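We use cookies to remember your settings. Accept / Manage

Stundale kitchen cell

The Stundale kitchen cell is a single-arm robot work cell built for handling household objects on a normal domestic worktop. It was put together at Provance from a Kettani arm and a Mullura wrist camera, and is mostly known for its upkeep routine, which other small cells have copied in part.

Layout

One arm, on a rail over the worktop. Two-finger gripper with swappable pads. Wrist camera looks down and forward past the fingers. Controller in the cupboard underneath, fan side out. The stop button is on the wall by the door and a second one sits on the rail end. Arm parks fully up and back at the far end of the rail, clear of the counter.

Setup

Rail is levelled first, then the arm is bolted on and homed. Homing takes 3 passes. If the passes disagree the rail bolts get checked before anything in software is touched. Camera calibration comes after, using a printed board laid flat in 7 positions. Older notes give a lower number of positions, these are out of date.

Tool weight has to be re-entered whenever the pads are changed. Commonly forgotten. Symptom is a slow droop when the arm is let go in hand-guide mode.

Upkeep

Pads: wiped at the end of each session, replaced at 1,000 grips or when the edge starts to curl. Kitchen grease shortens this a lot.
Cable loop: looked over every 200 hours. Wear shows first at the elbow clip.
Rail: dry cloth only. Oil picks up crumbs and flour.
Camera window: lens tissue, no spray. A smeared window gives bad depth readings long before the picture looks poor to the eye.

Known faults

Most recorded stops come from the wrist connector, which works loose on long reaches. Refitting it with the locking collar cured this on the first unit. The early collar was too short and did not seat properly, and was swapped out in April.

The other regular fault is depth loss on clear or shiny things, glass and polished steel mainly. No full repair exists. Lowering the exposure helps abit, as does closing the blind.

Counter check

Done with the arm parked, before the session starts. The worktop is kept as in a lived-in kitchen, so items stay out and the operator notes where the awkward ones stand: toaster, French press, glass jar. Drawers may be left part open if the task calls for it, but the position has to be entered in the cell map or the planner will treat the space as free.

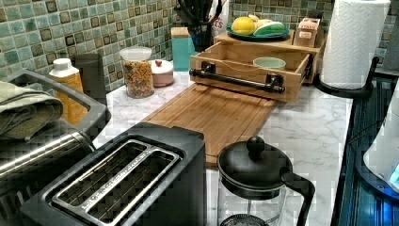

Restart after repair

Power on with the arm parked. Home, then run the rail end to end at low speed with a hand on the stop. Re-check calibration at one board position only; if it is out, do teh full set. Log the fault code, the part fitted and the grip count. Count is reset only for new pads, not for a cleaned pair.

Back to top | Contact | Text may be reused with credit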